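Notes on writing cell rules people can follow

Posted Monday, May 1, 2023
Filed under: benches, procedures

Our rules for the tabletop arm cells used to fill 20 pages. I wrote most of them, so the complaint that follows is directed at me. The document covered power-up order, payload, calibration, user accounts, what to wear, and a paragraph on food that had been copied from a different lab. People signed the last page and then learned the cell from whoever was standing next to it.

In November I started over. The current version is 2 pages, printed on both sides of one sheet. Debashish Sarkar at Tomlow reviewed two drafts and struck out every sentence containing the word "appropriate." I recommend this as an editing method.

What follows is the part of the sheet that generated the most argument, with the reasoning that doesn't fit on the sheet itself.

Scope

The rules apply to single-arm cells doing pick and place with small, light objects. They do not replace the risk assessment. Each cell has its own assessment, and if the assessment and the sheet disagree, the assessment wins and someone tells me. "Collaborative" on the arm's data sheet describes features of the arm. It says nothing about the gripper, the part in the gripper, or the edge of the furniture you have put next to it. The application has to be assessed as a whole, and a door added on a Friday afternoon is a change to the application.

Start state

Every task has a written start state. It lists the pose of the arm, the state of the gripper, the position of any door, and which objects are in which area. "Cubes in cabinet" is not a start state. "Red and yellow in the open compartment, third cube on the table, bin empty, gripper open" is one, and a new person can check it in a few seconds without asking anyone.

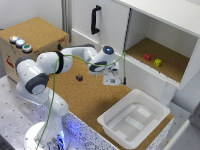
Pick-and-place cell with cabinet, cubes and bin.

We had a long disagreement about tolerance. Acheampong, the task library we inherited, specified object positions to the millimeter and supplied a paper template. The template was lost twice and then laminated and then lost again. The sheet now says that objects go inside a named area unless the task file gives a position. If your task needs the millimeter, put it in the task file and provide the fixture.

Reach and clearance

Cabinets are the difficult case. On an open table, a bad waypoint usually costs you some height. Inside a compartment there are walls, a ceiling and a lip, and the wrist is wider than the fingers people were looking at when they taught the point. Three rules came out of this:

Teach an approach point outside the opening and a retreat point outside the opening. They may be the same point. Neither may be skipped in code.

No joint-space moves between the approach point and the retreat point. Linear only, at the reduced speed set in the cell configuration.

First run of any changed path is done in manual mode with one person on the enabling device and no second person reaching in to "just straighten" an object.

The third rule existed before. The quoted phrase is new.

Cables

External cable routing gets its own section because it caused most of our stoppages. If a cable runs along the outside of the arm, it has to survive the full range of the task and not only the home pose. Before the first automatic run, move each joint slowly through the range the task uses and watch the slack at the elbow and at the wrist. Look for a loop that can catch on a door handle or a cabinet edge. Straps are fixed to the links and never across a joint. A strap that has moved is reported and the cable is checked again from base to tool.

Disik, our logging tool, now has a field for this check. It takes a name and a yes or no. The first version took free text and we received a great deal of it.

Buttons

Any operator button on the cell has one function, and that function is on the sheet in words. Color alone is not a label. Some people can't distinguish the colors, and illuminated buttons look different under different room lighting. Buttons that start, pause or reset a task are not safety devices, and the sheet says so in bold. The emergency stop is a separate device, it is red on yellow, and nothing else on the cell is built to look like it. Know where it is before you touch anything else.

Related: a status light on the arm or base is a convenience. Don't infer from its color that it is safe to reach in. Read the state on the controller, and if you need to be inside the work area for longer than it takes to reset an object, put the cell in the stopped state first.

Resets

Most hand entries into our cells are resets. One long session had 300 of them, which makes it a poor place to rely on people being careful. The reset procedure is five lines:

1. Task ended, arm at its rest pose.
2. Pause, and confirm on the controller.
3. Place objects per the start state.
4. Hands out, then check the start state by eye.
5. Resume from outside the work area.

We also added a break every 45 minutes. I expected objections and got one, from myself, on the grounds of throughput. The Disik logs before and after show fewer wrong start states per session. I have not separated the effect of the break from the effect of the shorter sheet and will not claim to have done so.

Changes

Anything bolted, taped or placed in the cell permanently is a change. It goes in the change log with a date and initials, and the person who made it walks the affected paths in manual mode. This includes bins. A bin moved a hand's width toward the arm is invisible in the code and very visible to the gripper.

Open items

The sheet has no rule for cells that share a table. Pakora, the two-arm setup upstairs, is running under a temporary addendum that I am not satisfied with. The addendum treats the overlap as a zone that one arm may enter at a time, enforced in software, and I want to see it enforced in the safety configuration before it goes on the printed side.

I also owe Debashish a definition of "rest pose." We have three in use, and two of them are called home.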